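Search this site Search Menu

Ullonell's Sedanel Street laundromat is staying open, and I could hug somebody

By Lụa Vũ
March

So I have news, and for once it's the good kind! The laundromat on Sedanel Street, the one I've been hauling my sheets to since I moved to Ullonell, is not closing after all. The lease got signed last week, a new owner is taking over the counter, and the doors will keep opening at 6 a.m. like they always have.

If you missed the whole saga, the sign went up in the window in the winter. It was handwritten, taped on crooked, and it said the place would shut for good in spring. Rosário Vieira had been running it for long enough that she was ready to stop, and I don't blame her one bit (have you ever tried to pull a stranger's bath mat out of a drain pump?). She told me she'd had a couple of people come by to look at the building, and both of them wanted to gut it. One had drawings for a juice bar.

Then Tùng Lâm walked in. He fixed the dryers there for years before he went out on his own in Plokcombe, so he knew exactly which machines were worth keeping and which ones had been limping along on hope and duct tape. He and Rosário sat on the folding bench by the window one evening and talked until closing, and then they did it again, and by the end of the month there was a deal. He's keeping the name. He's keeping the gumball machine too, which I asked about right away.

I stopped in to see him on my way home and he walked me around the back with a flashlight. The big news for regulars is the dryers. He's replacing 7 of them, the whole left wall, and the new ones will take cards as well as quarters. The front loaders are staying, apart from the one by the door that always walks itself into the aisle on the spin cycle. You know the one. Prices are going to hold until summer, he says, and after that a regular wash may go up by a quarter. I can live with a quarter.

What I really wanted to know was whether the drop-off service would come back, and yes, it will! You'll be able to leave up to 10 pounds in the morning and pick it up folded by supper. It used to be that half the restaurant people on this end of town left their aprons and towels there overnight, and when that stopped they had to drive everything out to the Metwally plaza. Thu Hà, who has the noodle counter two doors down, told me she'd been doing towels in her bathtub on bad weeks. Her shoulders are very happy about this.

There was a petition, by the way. It sat on the counter next to the change machine and it picked up 172 names, mine included, and I signed it with a pen that barely worked. Rosário kept it and she's going to frame it for her kitchen. I'm not sure a petition ever saved a laundromat, but Tùng Lâm did say he read every name on it before he called the bank, and that he recognized most of them from years of people telling him their dryer ate a sock.

A few practical things before I forget. The place will close for two nights later this month so the gas line can be checked and the old dryers can go out through the back. Daytime hours stay the same. If you've got anything sitting on the lost and found shelf, go get it now, because all of it goes to the church sale when the wall comes down. I spotted a very nice green sweater and at least one single boot. Leftover quarters on the old laundry cards will be paid back at the counter, so dig those out of your junk drawer.

Rosário will be around for the first month to show the morning helper how she likes the floors done (edges first, always), and then she says she's going to sit on her porch and wash nothing. I asked if she'd still do her own laundry at the shop. She looked at me like I'd asked if fish go swimming, and said she has a machine at home, thank you, and has had one the entire time.

I never knew that! All those years I'd pictured her in there after closing with her own basket. Anyway, I'll be there early on the first morning after the new dryers go in, with every towel I own. Come say hi.

We use cookies to remember your settings. Accept Manage choices

Get the Ullonell neighborhood news in your inbox. Enter your email Sign up
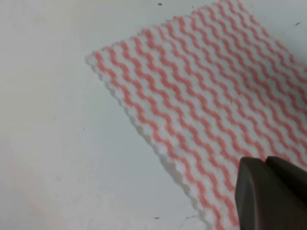 Rigoberto Huamán: Glad to read this, I did my uniforms there all through my night shift years. Could somebody ask Tùng Lâm if the last wash will still be at 9? The place in Plokcombe moved theirs up to 8 and I miss it every time. And please tell him to leave the folding bench where it is.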